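ホーム | 質問一覧 | タグ | 未回答 | ログイン

手持ちグリッパでの教示データ収集:エピソードの区切りと失敗例の扱い
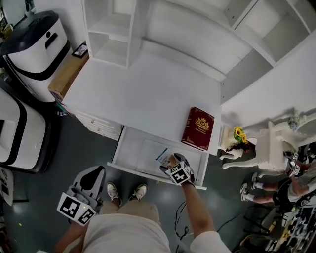

投稿者:Oskari Leinonen 2023年3月17日

机の引き出しから薄いカードを取り出す作業について、手持ちグリッパ二本で模倣学習用のデータを集めています。一回の収録には、引き出しを開ける、カードをつまむ、机上に置く、引き出しを閉める、の全工程が入ります。つまみ損ねてやり直した収録は、学習データから除外すべきでしょうか。

現状は次のとおりです。
・収録済みエピソード数:2051
・うち、やり直しを含むもの:101
・グリッパの位置姿勢はマーカーキューブから推定
・方策は画像と手先姿勢を入力とし、短い行動列をまとめて出力

除外すると残りは一回で成功したものだけになり、実機で少しずれたときに復帰できないのではないかと懸念しています。工程ごとに分割して保存する案もありますが、境界の決め方が定まっていません。

タグ:模倣学習 データ収集 両手作業

Anneli Nurmi

一律に除外せず、復帰動作として使えるものを残してください。判断の基準は、やり直しの動きが一貫しているかどうかです。指先がカードの縁を外れ、少し持ち上げて再度下ろす、という動きであれば有用な例になります。途中で手を止めて考えている区間、グリッパを持ち替えている区間、他の人と話しながら手が漂っている区間は切り落とします。停止区間が残ると、方策が同じ位置で止まり続ける原因になります。

手順としては、手先速度がしきい値を下回る状態が続く区間を自動で抽出し、映像を目視して採否を決めるのが確実です。把持直前の減速まで削らないよう、指の開度も併せて見てください。開度が変化している間は作業中とみなします。

工程の分割については、保存は全工程のまま行い、境界は時刻のラベルとして別ファイルに持たせることを勧めます。後から定義を変えても録り直す必要がありません。境界は「引き出しの移動が止まった時刻」「指が閉じ終わった時刻」のように、信号から一意に決まる事象に合わせます。作業者の感覚で付けると人によってばらつきます。

検証用データは収録の組単位で分けてください。同じ配置で続けて録ったものが学習側と検証側に混ざると、誤差が実際より小さく出ます。

Kondum

うちは失敗を全部捨てています。2000を超えたあたりから差が分からなくなりました。モデルにもよると思います。

Revedham

補足です。マーカーで姿勢を取っているなら、やり直しの採否より先に追跡の欠落を調べたほうがよいです。引き出しの中にグリッパを下ろす作業では、側板や自分の前腕でキューブが隠れやすく、欠落区間が把持の瞬間に重なりがちです。以前、成績の悪い組を調べたところ、原因は失敗動作ではなく補間された姿勢の飛びでした。

当方では連続6フレームまでの欠落は補間し、それより長いものはエピソードごと不採用にしています。この値はフレームレートと動作速度に依存するので、そのまま流用しないでください。左右のグリッパとカメラの時刻ずれも収録の組ごとに確認したほうがよいです。指を数回開閉する動作を冒頭に入れておくと、後で合わせる際の目印になります。

Oskari Leinonen

ありがとうございます。時刻ラベル方式に変更し、停止区間の抽出から始めます。欠落長の分布はまだ出していないので、4月の収録を始める前に集計します。

お問い合わせ | 利用規約 | © Koivisto 技術質問掲示板 | ページの先頭へ戻る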